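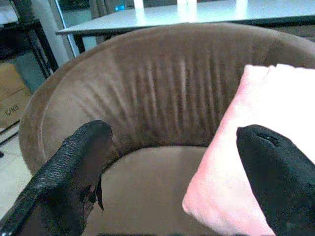
Brown tub chair with a pink and white pillow.

Fix the Old Genomes First

Most of the money in my corner of biology goes to new genomes. I have spent my working life on mosses, and I have asked for that money myself and been glad to get it. I now think we have the balance wrong, and that a good share of what we spend on sequencing new species should go to correcting the gene annotations for the species we already have.

For readers outside the field: a genome sequence is a very long string of letters. Annotation is the work of marking where the genes are and what they probably do. Software makes the first pass, and people are supposed to check it. In the large model organisms, they do. In mosses, liverworts, most algae and a great many insects, the first pass is often the only pass.

Last September our group at Warkavgate needed a list of genes involved in drought response. We pulled 113 gene models from Mollorer, the database that most moss people use, and Rhea Yap went through them by hand against our own RNA data. She found that 17 were wrong in a way that mattered. Some were two genes joined into one. A few were missing their first exon, so the predicted protein started in the wrong place. One looked to be bacterial contamination that had been sitting in the database under a plant gene name long enough to be cited.

It took her most of the autumn. The result was a corrected file, a short supplementary table and one line in the methods section. When her fellowship renewal came up, the form had a box for papers, a box for software and a box for "datasets generated." Correcting somebody else's dataset did not fit any of them. She put it under "other."

I don't blame the people who run Mollorer. Babar Chaudhry has kept it going through three rounds of funding, each smaller than the last, and he answers email faster than anyone I know. He has one part-time curator, Orla Phelan, whose contract is also supposed to cover user support and the website. When Rhea sent her corrections, Orla wrote back the same afternoon to say thank you and that they would go in with the next release. They have not gone in yet. There is a queue, and some of what is in it came from us two years ago.

The usual answer is that better software will take care of this. I have heard it at every meeting since I was a student. The software is better, I agree. We use Irkier for our own gene prediction and it makes far fewer of the joined-gene mistakes than what we had before. But Irkier learns from existing annotations, and so do its competitors. If a wrong gene model is in the training set, the program will find that same wrong gene in the next species, and it will report it with good confidence. Then the new species goes into the database and looks like independent support for the old mistake. I have reviewed papers where a gene family was called "conserved across mosses" and every copy traced back to one bad prediction.

Another answer is that users should do the correcting as they go, the way people fix encyclopedia articles. Shahzad Orakzai argued for this at our last workshop, and he has built a decent web form for it. I have used it. The trouble is that a proper correction takes an hour or two if you know the family and a day if you don't, and then someone still has to check it. Graduate students have been told, correctly, that it will not help them get a job. At the workshop 70 people said they supported the idea. I would be surprised if more than a handful have sent anything in.

So I come back to paying for it. I would like to see three-year posts with "curator" in the title, held in research groups and renewed on the quality of the curation. I would like the big sequencing calls to set aside a fixed part of each award for going back over older assemblies in the same group of organisms. When a consortium proposes to sequence 50 new species, I would ask whether 40 would do, and what the savings could buy. My guess is several years of someone like Orla, full time.

Babar Gilani, who sits two doors down from me and works on liverworts, thinks I am being unfair to the sequencing projects. His point is that many of these plants live in places that are drying out, and that a sample collected now may not be available later. A bad annotation can be redone at any time. A lost population can't be sequenced at all. I take this seriously, and for rare species I would agree with him — collect the material, freeze it, and sequence it if there is money. A lot of what gets proposed, though, is the fifth or sixth member of a common genus, chosen because it grows in the courtyard and gives clean DNA.

The Böttcher program, which funds a good deal of the plant work here, is revising its guidelines this year and has asked for comments. I have sent mine. I asked for one box on the form, next to papers and software, for corrections accepted by a public database, with a link to the record. It would cost them very little. Rhea's next application is due in the spring, and I would like her to be able to fill it in.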